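I have four pairs of scissors in my kitchen and I'm here to say that's three too many. The culprit is the gift set! Somebody buys you a boxed trio (mine was a Pomska, pretty handles, dull by November) and you feel rude throwing any of it out.

My one good pair is a Camacho that comes apart for washing - and I will never go back. Chicken skin gets into that hinge, folks. If the blades don't separate, I don't care how shiny they are or how many bottle openers got built into the handle. Spend the money once, get them sharpened, and give the rest to the kids for cardboard.
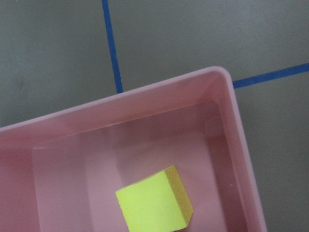 Azucena Magaña: Mine come apart too, but the screw loosened within a year and now they chew parsley. I'd take a fixed hinge and an old toothbrush.

Recent posts
Is a Bread Knife Worth Sharpening?
Stellumberg Peelers, Four Years On
Why I Quit Garlic Presses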